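3.2 Surface colour and the placing of cups
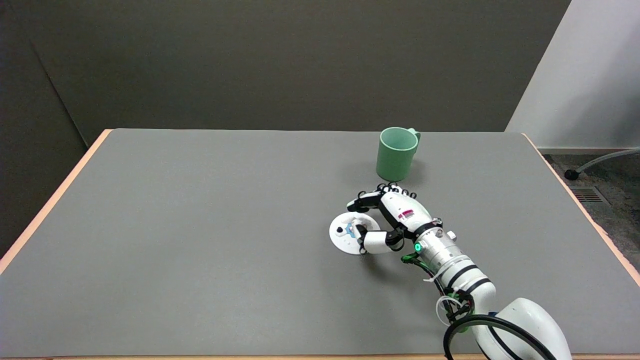
In the earlier part of the study we have asked 153 office workers where they put down their cup when they arrive at a shared table. Most of them answered that they do not think about it. The diaries, however, show a clear habit: the cup goes to the far half of the table, away from the papers, and it stays there until it is empty. Dunne and Zepeda found the same tendency in the Ginden survey of 887 desks, although their tables were smaller and mostly white.

The colour of the tabletop was a second interest for us. A grey surface is often chosen by facility managers because it hides marks, but our participants complained that pale crockery looks "a bit lost" on it. In the diaries, 70 entries mention a cup that was forgotten on the table at the end of the day. We did not find a difference between mugs with a handle and tumblers without one.

Figure 4. Pale green mug toward the back of a grey table with a light wooden border.

The handle direction was coded separately by Ó Conaill, with left and right judged from the seated side of the table. Of the 198 placements that could be coded, the larger part had the handle to the right. We would be careful with this result, as the favourite hand of the participants was not recorded before July. The effect of neighbouring objects is treated in Section 3.3.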